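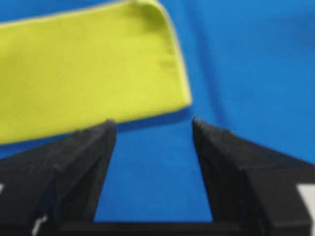 Roso to open Clulwood workshop for cloth-handling demonstration in March

CLULWOOD – Roso will open its workshop to the public for one day in March to show how its robots pick up, fold and stack cloth. The doors open at 10 a.m. and close at 4 p.m. Admission is free, but visitors must register in advance. Places are limited to 200.

The open day is the company's first at the Clulwood site. Roso moved there from a smaller unit in Birkau last year and now has 40 employees, most of them in engineering and testing. The company builds folding and sorting stations for commercial laundries and textile rental services.

Demonstrations will run all day at three stations on the main floor. At the first, a robot arm with a two-finger gripper and a small camera at the wrist will pick up folded cloths from a fabric-covered work surface and move them to a stack. At the second, a pair of arms will fold hand towels and napkins from a mixed pile. The third station is for visitors, who can lay out a cloth however they like and watch the robot try to pick it up.

"Cloth is hard for a robot because it never sits the same way twice," said Vilho Heiskanen, head of engineering at Roso. "A box has corners and you know where they are. With a cloth you have to find the edge or the fold first, then get one finger on each side of it without pushing it away. We want people to see that part up close, including the times it misses."

Each run lasts a few minutes and will be repeated through the day. Staff will be at every station to answer questions. Screens beside the first two stations will show the view from the wrist camera, so visitors standing further back can follow what the gripper is doing.

Roso's current folding station was tested over the winter at Juntunen, a family-owned laundry that serves hotels and restaurants in the region. During the trial the station handled napkins and small towels on the evening shift. It folded 300 pieces an hour by the end of the trial. Juntunen has since ordered two stations, and the first is due to be installed this summer.

Niilo Vuorinen, operations manager at Juntunen, will give a short talk at 1 p.m. on how the trial went and what the laundry had to change to fit the station in.

"We had to move a conveyor and change the way we load the carts," Vuorinen said. "The first two weeks were slow. After that the evening crew ran it on their own, and they had a lot of suggestions, which Roso took back and worked on. I'll go through those in the talk, and people can ask what they like."

Heiskanen will speak at 11 a.m. about gripper design and how the company collects and uses its test data. Both talks take place in the upstairs meeting room, which seats 40. Seats are first come, first served. The talks will be repeated at 2 p.m. and 3 p.m. if there is enough interest.

The visit also includes a walk through the assembly area, where two stations are being built for delivery. Guided walks are for groups of 20 and leave from the front desk every half hour, with the last one at 3:30 p.m. Photography is allowed at the demonstration stations but not in the assembly area.

Students and job seekers are welcome. Roso plans to hire test technicians and a mechanical designer this spring, and the people those hires would work with will be at a table near the entrance until noon. Résumés can be left at the table or sent in afterward.

Children under 12 must be with an adult at all times. Closed shoes are required on the main floor. The demonstration stations and the assembly area are step-free, and there is an elevator to the meeting room. Coffee and sandwiches will be available in the staff kitchen.

Parking at the workshop is reserved for visitors with limited mobility. Other visitors should use the public lot across the road or take the bus to the Clulwood stop.

To register, use the form on the Roso website or call the front desk during office hours. School and company groups should call ahead to arrange a time. Members of the press who would like to film or set up interviews with Vilho Heiskanen or Niilo Vuorinen are asked to contact the Roso press office before the event.

About Roso

Roso designs and builds robotic stations for handling towels, napkins and other flat textiles. The company is based in Clulwood and keeps a service office in Birkau.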